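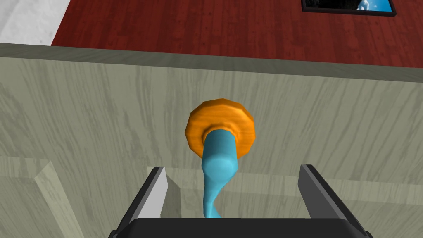

Gray-green cabinet front, with the wood grain still showing.

Review: Kiditz Soft-Grain Cabinet Paint in gray-green, 2 quarts

I have wanted painted kitchen cabinets for as long as we've lived in this house, and for just as long I've been scared of doing it. My mother did hers in thick white gloss when I was a teenager and by Christmas every door had a little crescent of bare wood where our fingernails went. So when I say I went into this with low hopes, please understand I was raised on it.

What changed my mind was my neighbor Trinidad Barroso, who did her laundry room in the Kiditz stuff last November and let me come over and poke at it. I poked at it a lot. I even scratched the inside of one door with my car key while she was making coffee (sorry, Trinidad, I told you eventually) and it left a faint line that rubbed out with a damp rag. I ordered two quarts that night.

The thing to know about this paint is that it's thin on purpose. It goes on somewhere between a stain and a regular paint, so you get the color but the grain of the wood still comes through. If you have cheap smooth doors with no real wood on the outside, you'd be paying for an effect you can't get. If you have oak or ash or pine, and you're tired of the orange look but you'd feel guilty burying it under solid paint, you're the customer. Ours are oak, from whoever owned the place before us, and very, very orange.

Getting ready

Ugh. The can makes it sound like a quick wipe and away you go. I did the quick wipe on the first door, the skinny one next to the stove, and the paint crawled away from every greasy spot like it was afraid of it. I had to take it all off and start over. After that I washed everything twice with a degreaser and let it sit overnight, and then I sanded.

And the sanding is where this product really differs from normal cabinet paint. You have to get the old clear finish off completely, down to bare wood, or the color just sits on top in a weird milky film. I own an Amiteck palm sander that I bought for a bookshelf years ago and it did fine on the flat parts, but the grooves around the panels had to be done by hand with folded paper. Eighteen doors of that. I listened to an entire murder mystery and most of the sequel. My thumbs had opinions.

I know plenty of people will skip down to the color part, so let me just say it once more: bare wood! All of it! The can says "lightly sand" and I think whoever wrote that has never met a 1990s oak door.

Brushes and all that

I tried it three ways. A foam roller gave me tiny bubbles that dried into tiny craters. A cheap brush from the garage shed hairs all over, and I was picking them out with tweezers at ten at night. Then I gave in and bought the Pfeiffer angled brush the lady at the paint counter had been gently pushing at me from the start, and it was like a different product. Long strokes, always along the grain, and then you leave it alone. That last bit was hard for me. I'm a fiddler. If you go back over a spot once it's started to set, you get a dark patch, and you will see that patch every morning while the toaster's going.

A clean old T-shirt works too, by the way, for wiping back if you want even more grain. My brother-in-law Leif Lunde swears by that method, and he did his hall bench with it and it looks great, sort of driftwoody. I tried it on the back of one door and found it too patchy for a kitchen, but for a single piece of furniture I'd probably go his way.

The color

I agonized. The gray-green looks different in every light and the little chip on the lid is no help at all (it's much bluer than what you get). On my doors it's a muted, dusty green, a bit like dried sage, and the pale grain keeps it from looking flat. Early in the day it reads mostly gray. Under the warm bulbs at night it goes greener and cozier, and I like it best then. My husband calls it "army blanket" but he says it fondly.

One coat was too see-through over our wood, with a peachy tinge coming up from underneath. Two coats was right. I did a third on a drawer front out of curiosity and the grain nearly vanished, so I sanded it back and pretended it hadn't happened.

How much you need

Two quarts covered 18 doors, the drawer fronts and the face frames, with two coats on everything, and I still have enough in the bottom of the second can for touch-ups. For a thin paint that's really good coverage. The whole project came to $300 with the paint, the clear topcoat, sandpaper, the good brush and a set of new pulls. I'd been quoted so much more than that to have it sprayed that I actually laughed on the phone, and then had to apologize to the man.

Smell and drying

Hardly any smell from the paint. I had the windows open because it was warm out, but I don't think I'd worry much in winter. The topcoat is another story and smells like a school art room for two days. Dry to the touch in an hour, second coat the same afternoon, no trouble there. But dry isn't hard! The leaflet says to wait 16 days before you scrub it or hang anything over the doors, and I hung a dish towel over the sink one on day four and it left a waffle pattern. Faint, but I know it's there.

The topcoat

They sell the clear coat separately, and I think that's a little cheeky given that the color isn't really washable without it. You could use somebody else's. I went with theirs because I didn't want to find out the hard way that two brands hate each other. It comes in matte and satin. Get the matte. I did a test board in each and the satin put a shine right over the grain and made the whole thing look plasticky.

Shake it? No, stir it, and keep stirring. The matte stuff in it sinks to the bottom, and my last two doors were noticeably duller than the first two before I figured out why. I've put the dull ones up over the fridge.

Putting it all back together

I'd numbered the doors with masking tape, very organized, and then peeled the tape off to paint them. So that was a fun evening. Put your number inside the hinge hole, where it won't get painted over, and tape over the hole. I also swapped the old brass knobs for curved pulls from Lurkidard, which were cheap and came with screws that were too short for our doors. The hardware store had longer ones for pocket change, so I can't be too mad, but check before you've got a door balanced on your knee.

How it's holding up

We've been living with it for a good while now, with two kids and a dog who leans on things. The doors under the sink get splashed every single day and they wipe clean with dish soap and water. There's one chip, on the edge of the trash cabinet, where somebody (not me) shut a skateboard in it. I dabbed it with a cotton swab and a bit of the leftover paint and I have to hunt for the spot. With my mother's white gloss you'd have needed to redo the whole door, so that alone makes me happy.

Tomato sauce is fine. Coffee is fine. Turmeric, no. There's a yellow thumbprint by the spice drawer that will be with us until we move.

What I'd change

The lid on the can is awful. It's one of those press-on ones with a shallow lip, and paint pools in the rim and glues it shut, so by the second weekend I was going at it with a screwdriver and bent it. Pour what you need into a jar and close the can right away. I'd also love a sample size, even a tiny one for a few dollars. It's mean to make people buy a whole quart of a color that looks this different at home from how it looks on the lid.

And they should rewrite that prep section. I read through the one-star reviews on the store page before writing mine and nearly all of them are folks who sanded lightly, just like they were told.

My rating

Four stars out of five for the paint, three for the instructions. I'd buy it again and I'm already eyeing the bathroom vanity, although my thumbs would like a summer off first. If you're using it over maple or anything very smooth, leave me a comment with how it went, since Trinidad's asking and neither of us has tried it.

Posted June 29, 2019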